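Trelivau Scene Cards, boxed set

I write radio plays, mostly at the kitchen table, and I got through a silly number of sticky notes before I gave up and had these cards printed. There are 67 in the box: plain fronts for your scene heading, ruled backs for who wants what and who's lying about it. 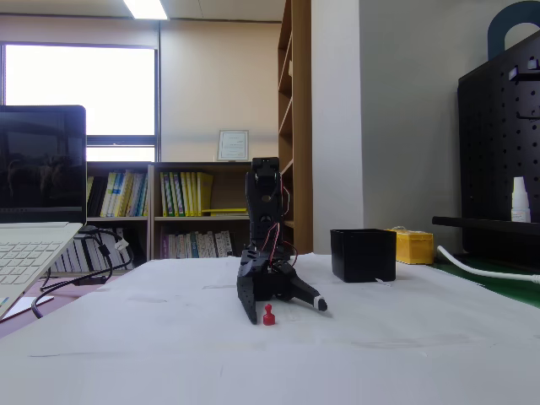

How I use them

One card per scene, in pencil. I lay the whole act out, read it aloud and pull anything that sags. My last play, Kallio, lost 8 scenes that way and I don't miss a single one!

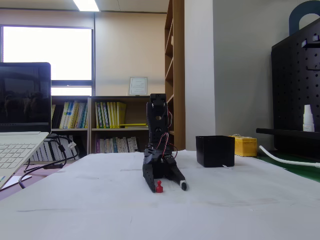 Blocking is where the spare cards come in. If you've got three people in a kitchen and a phone ringing, put something down for each of them and move it about while you read the lines. A little red piece like the one by the gripper does nicely for your lead, and buttons will do for everybody else. Pornthip Srithong tried this with her Eltstead serial and found a character who'd been standing in the hall, silent, for most of episode 2 (she's since been given a cough).

What's in the box

67 cards, a folded act sheet and a short guide by me and Peiyu Li, with some 25 prompts for scenes that won't start.

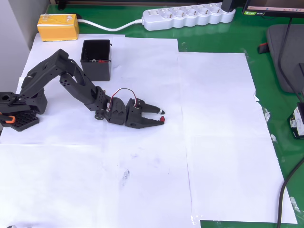 The guide is stapled, so it lies fairly flat, and the prompts are grouped by act. Refill cards come without it. The next print run is due in September, so if the box shows as sold out, drop me a line and I'll put one by for you.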